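Lidow Learning Centre to open in April with evening courses for adults

January 16, 2020

PELKONEN — Adults who want to change jobs or finish a certificate will have a new place to study this spring. The Ulludska Foundation said today that the Lidow Learning Centre will open in April in the former Skulleo department store on the main street.

The centre will offer evening and weekend courses in bookkeeping, office software, food safety, basic electrical theory and English as an additional language. Most courses run for eight weeks. A small number of daytime classes will be added in the fall if there is enough demand.

A survey carried out by the foundation last year drew 1160 replies from people living in Pelkonen and the nearby townships. Of those, 247 said they had put off a course in the past two years, most often over travel time or the cost of child care.

The centre will have 80 places each term. On-site child care will be free for students during evening classes, and the last bus from the main street will leave 30 minutes after classes end.

Work on the building is nearly finished. The ground floor has been divided into four classrooms and a study area, and a new elevator serves the second floor, where the offices and the child care room are located. The old store's front windows and tile entrance have been kept. Parking is behind the building, with the driveway off the side street.

Fees will be set on a sliding scale based on household income. Students who receive employment benefits should speak to their case worker before they register, as some courses may be covered in full.

Registration opens in the first week of April — in person at the centre or by mail. Course calendars will be available at the public library and the town office before then.
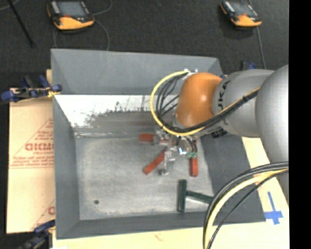 A KUKA robotic arm over a grey bin.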